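December 2023
By the automation desk

Skulten has worked on household manipulation for long enough that its lead engineer no longer gives dates. Asked whether a machine can tidy a bedroom yet, she answered with a question about which objects would be in it. "A shoe, yes. A book, mostly. A necklace, no."

The company's test apartment in Osstead has a bed, a sofa and a kitchen counter, and its software is trained on demonstrations performed by people. The current set covers 384 household items. Rigid items with a flat side are close to solved, she said. Cloth is slower. "Folding one towel on a clean table is a demonstration. Folding what comes out of a dryer is a job, and we can't do the job at a useful speed."

She was just as flat about shop floors. Honorato, which makes shelving units, tested a Skulten arm on a packing line in October. It sorted brackets into trays without much trouble and failed on the small bags of screws, which shift their weight when lifted. "The bag you grasp and the bag you're holding are different shapes," she said. The arm was left on brackets and a person still packs the bags.

Beads combine several of those problems in one item. A strand has no fixed outline, and the controller has to pick a point on it before the fingers close.

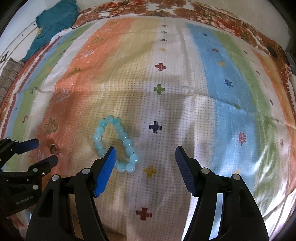
Grip planning for soft and linked objects starts with the surface underneath, the engineer said. On a hard table the fingertips have a clear stop. Fabric gives way and can be picked up along with the target. A bracelet of pale aqua beads on a striped, waffle-textured bedspread is a fair test of this, with the loop pressed into a long teardrop and one ridged blue pad against its lower right curve. The beads are translucent and glossy, and depth sensors handle such surfaces badly. "The stripes don't help either," she said. "You get strong edges everywhere, and most of them belong to the bed."

Her team now scores a pick as two results, one for the object and one for whatever else moved. Funby, a supplier of service carts to hotels, has asked for the same split in its own trials.

She would not name a year for a general bedroom robot. The next target is 2000 consecutive picks from soft surfaces with no one stepping in. The present software has not completed such a run, and the team is rewriting the part that decides when to let go.

Related items
Honorato keeps manual packing for small parts
Service carts at Funby: notes from the corridor trials
Why towels are still slow
Depth sensing and clear plastics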